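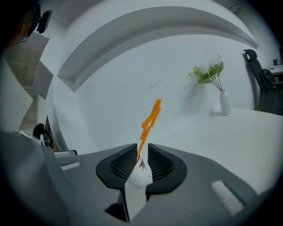 When I started to help with the data work at Zhuravel, I thought the difficult part would be the training. I read papers in the evening, I learned the names of the models, and I was ready to speak about loss curves. Then Uliana Karpenko gave me a hand-held gripper and said that the first month I will mostly pick things up and put them down.

She was right, and it was more than one month. I want to write what I learned, as I could not find many simple notes from people who do this every day.

Our goal for this round was 4000 episodes. One episode is one short task from start to end: take the object, move it, let it go, bring the gripper back. On Wednesday we stopped at 2151. I was a little disappointed with this number until Vitalii Boiko looked at my first two hundred and threw out almost half of them. After this I counted more slowly.

The reason for throwing them out was interesting. My episodes were too good. I always came to the object from the same side, with the same speed, and I closed the fingers at the same height. A person does this without thinking, since the hand likes its habit. But the policy that learns from such data knows only one road to the object, and if it begins a few centimeters to the side, it has no idea what to do. Vitalii showed me the replay of all my approaches drawn on top of each other. They made one thick line. His own looked like a bush.

So now I keep a small paper next to me with starting positions, and I go through them in mixed order. I also make small corrections on purpose. I go a bit too far to the left, stop, and come back. This is different from a mistake. A mistake is when I drop the object and grab it with my other hand, and such an episode must be deleted. A correction is something the robot will need later, and it should be there in the data.

The objects were another lesson. At the beginning we had mostly boxes and cups, and they are easy because you can hold them almost anywhere. Then we added thin pieces with angles, and the orange zigzag is the one I know best by now. I think I could draw it with closed eyes. Where you pinch it matters very much. If you take it on a straight segment, it stays quiet between the fingers. If you take it on a bend, it likes to turn, and then it points in a new direction when you arrive. I hold it upright when I can and close the fingers slowly, and before I move away I wait one breath.

With bright objects I also had a wrong idea. I believed that a strong color makes everything easier, because the camera finds it at once. Maybe it does. But Natnael Mersha trained a small test model on a part of our set where most things were orange, and this model went after orange and paid little attention to shape. He put an orange marker cap near the real object and the model chose the cap. We laughed, and then we went to look for objects in boring colors. I still like the zigzag, but it has now a gray brother.

The background is similar. In our room there is a white wall and white desks, a vase with artificial flowers, office chairs. For the first weeks I cleaned everything away before recording, as my mother taught me. Now I leave the flowers and the chairs where they are, and between sessions we change the places of things. People may also walk and work behind me. The robot will not live in an empty room.

I should say something about being tired, too. After 22 episodes of the same task my wrist begins to choose the easiest way again, and I don't notice. So I stop there, write my notes, drink tea, and change the task. Some colleagues can do longer. I tried it in November and the quality was visibly worse, even though I felt fine – this is what worries me about it.

The notes are short. Object, starting position, what was strange. "Turned a little in the grip" is a very common line. At first I did not write such things down because I was shy about them, but Uliana uses them for finding the cases that are worth repeating, and she complained when mine were empty.

There are 1849 episodes left. Next week we start with two objects on the table at the same time, and I have not decided yet if I should always take the nearer one first. If somebody has experience with this, please write to me.

Comments

Tobias Ostrowski
We had the two-object question at Pletia. We fixed the order for the first part of the data and let people choose freely after that. The free part was messy, and I would not do it again without writing the order in the task text.

Svyatoslav Kobzar
How do you save the corrections? Is there a label for them or do they stay inside the normal episode?

Reply from the author
Svyatoslav, they stay inside, no label. I mark them only in my notes. Vitalii wants to try with labels, but we did not agree yet on where a correction begins.

Natnael Mersha
The cap was on the table by accident, for the record.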